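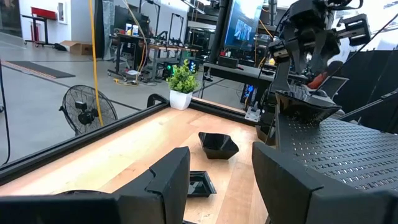 Zason, bench operator at Cindcombe
2019-12-01

We teach two arms to move black bowls between the wooden table and the perforated rack, and every good run is kept as an example for the learning system. Until now we have 325 examples. The policy learns the table part well, but at the rack it often closes the gripper too early. My question is: should I record more of the full task, or only the part at the rack? And must I delete the runs where I made a small mistake and corrected it?
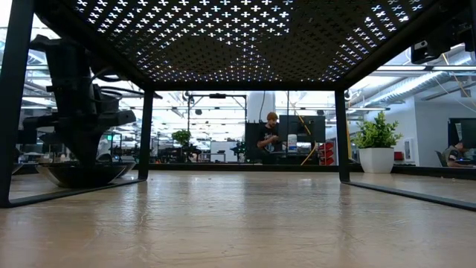

Ruawai

Keep the corrected ones. We deleted ours in March and the policy became worse, it did not know how to come back after a bad grasp. Throw away only the runs where the operator stopped in the middle. For the rack I would record short pieces, starting with the gripper already near the bowl, and change the starting height a little each time. Shiny bowls are hard, so move them between runs also.

Dirkau

More data. We had 1184 and it was fine.

Ruawai

It depends what is in them. With 543 varied ones we did better than with our first big set, in which the bowl was always at the same place.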